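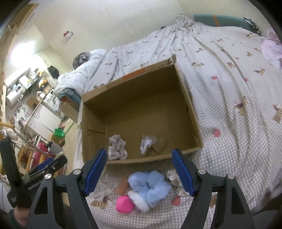

Code safety checklist: loops and recursive calls

Applies to: Besorance, all modules
Last changed: June 9, 2021
Used at: Brurkness, before any merge to the main branch

Work through the items in order. Mark each one Pass, Fail or N/A and write a comment for every Fail. The comments printed under the items come from the last full inspection, which covered the import module and the Kütt parser.

Section A – Loops

A1. Every loop has a condition that can become false.
Result: Pass
Comment: The retry loop in the import module used to run until the server answered. It now gives up after 3 tries and writes the last error to the log.

A2. The loop counter is changed in one place only.
Result: Fail
Comment: The batch reader moves the counter on at the end of the loop and again inside the branch for blank lines. A file with two blank lines in a row loses the record after them. Fix before release and add a test file with blank lines at the start, middle and end.

A3. The collection being looped over is not changed inside the loop.
Result: Pass
Comment: The clean-up step builds a second list and swaps it in afterwards. Leave it that way.

A4. The loop behaves correctly with no items and with one item.
Result: Pass
Comment: Both cases are in the test suite. The empty case returns an empty list. Callers expect a list and do not check for null.

Section B – Recursive calls

B1. The base case is tested before the function calls itself.
Result: Pass

B2. Each call works on a smaller input than the one before.
Result: Fail
Comment: The Kütt parser passes the same string back to itself when it meets a bracket it does not know. It should skip the character or raise an error. We would like the error. Skipping hides bad input and the person who sent the file never hears of it.

B3. There is a depth limit, and the limit is a named setting.
Result: Pass with comment
Comment: The limit is 1,000 and it is in the settings file. The message shown when it is reached only says "limit reached". Please add the file name and the line.

B4. The function has been run on the deepest input we expect from users.
Result: Pass
Comment: Tested on a folder tree from Brultudora with 4,000 entries. The number of entries matters less than the nesting here, so keep a deep, narrow tree in the test set as well as a wide one.
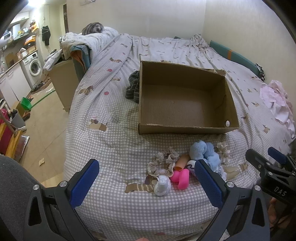 The narrow tree should go one level past the limit in B3, so that the error path is run each time the tests are. At the moment that path is only reached by hand, and the result is not recorded anywhere.

B5. Links that point back up the tree are detected.
Result: Fail
Comment: Visited folders are stored by path. Two paths can lead to the same folder, and then the check misses it. Store the folder's identifier instead.

Section C – Shared state and clean-up

C1. Files opened inside a loop or call are closed on every way out.
Result: Pass
Comment: Early returns were checked one by one.

C2. No global variable is used to pass results between calls.
Result: Fail
Comment: The parser keeps its running total in a global. It works as long as one file is read at a time – the November version is meant to read several. Return the total from the function.

C3. Log lines inside loops can be switched off.
Result: N/A
Comment: No logging inside loops in either module. The retry error in A1 is written after the loop ends.

Outcome

Not cleared for merge. A2, B2, B5 and C2 are open. B2 and B5 can each cause a run that only stops at the depth limit, so those 2 should be fixed first. B3 can wait for the next round of changes to the messages.

Repeat all of section B once the parser has been changed, including the items that passed. Section A only needs A2 and A4 again. Attach the test output to the merge request.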